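Textile Care and Costing, Session 4: Working out the cost of a wash

Bring a calculator and last week's sheet on fibre types. We will use the Dorndale laundry figures again, so keep them to hand.

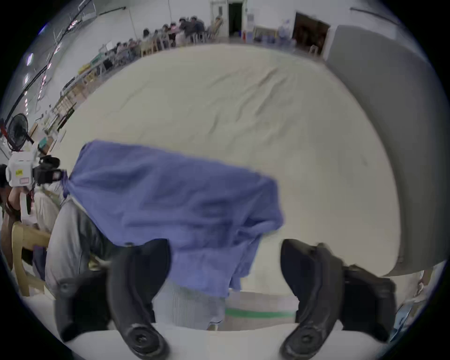

Jocelyn Pelletier

A laundry sells time as much as cleaning. The cost of one load is made up of water, heat, detergent, labour and wear on the goods. Wear is the one students leave out.

Question sheet A uses a load of 37 pieces and a yearly total of 800 loads. Work in pence and round at the end.
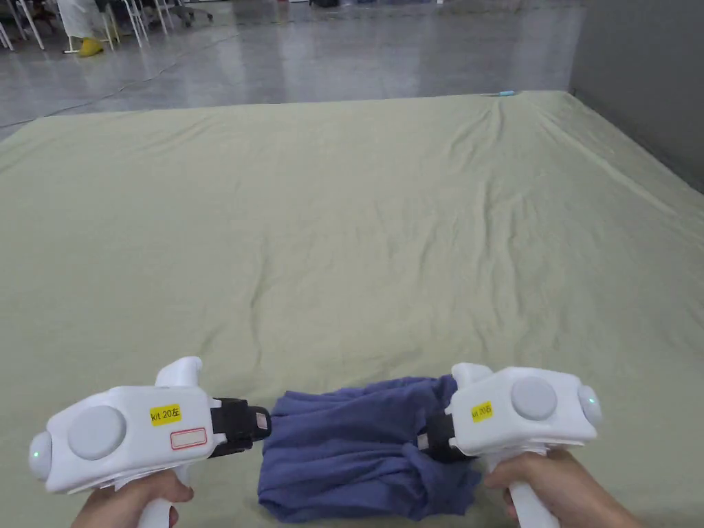 Labour is charged by the minute, and handling takes up most of it. Sorting and folding are costed separately at Partington and together at Dorndale – check which before you start. A small crumpled item like the blue-violet cloth, held from both sides over a larger sheet, goes down as one piece whatever its size. 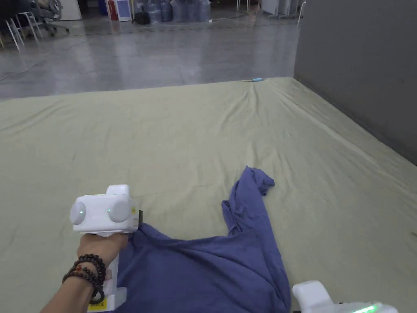 Maxine Stubbs asked whether drying should be shared out by weight or by piece. Use weight for this unit. The exam in December will say so too.
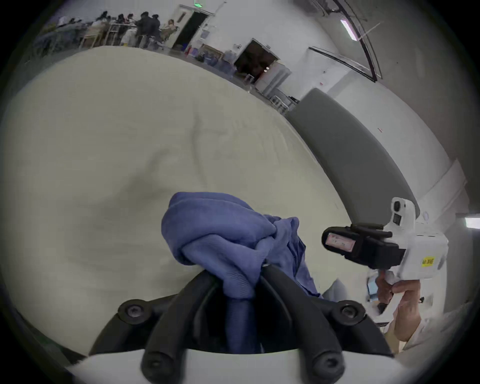 Overheads are added last, at 17 per cent. Do not add them to detergent twice. Ribbed fabric, such as the blue cloth, goes in column 2 of the wear table with the other textured goods. Hand in sheet A at the next session.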